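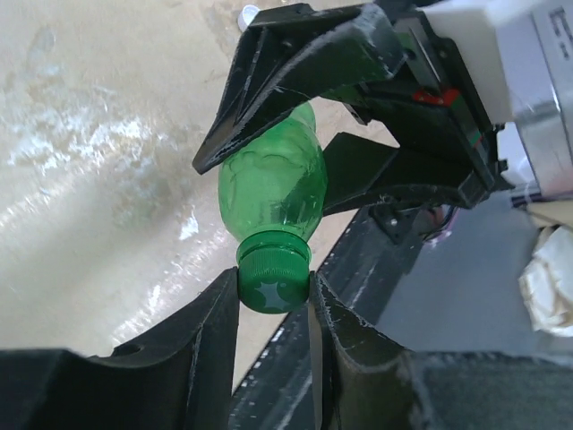

The Isari two-arm bench is the one most visitors end up standing beside at our June open day in Stanurham, and we're happy to let you linger there as long as you like! It's a pair of arms sharing one work surface, and the job we like to run on it is bottles and caps, which everybody has done at their own kitchen sink and so everybody has an opinion on. One gripper keeps hold of the green bottle, upside down, while the two black fingers of the other take the cap from either side. You'll notice the scuffs on those grippers, too (we don't swap in shiny parts for company).

Siamak Karimi runs the bench on the day and will gladly slow everything down if you ask him, or start over from the beginning for anyone who wandered in late. Bring your own bottles if you have an awkward one at your plant. Charmaine Van der Merwe would love to see it, and she'll tell you frankly whether the standard fingers suit it or whether you'd want the narrow set.

Order code: Isari 2664
Arms: 2, matched pair
Supplied with: standard fingers, bench controller, 100 practice runs set up with our staff
Optional: narrow fingers, second controller
Demonstrations: Monday, from 10 a.m., Muñoz hall, side entrance

Coffee is on all morning, and parking is free behind the hall.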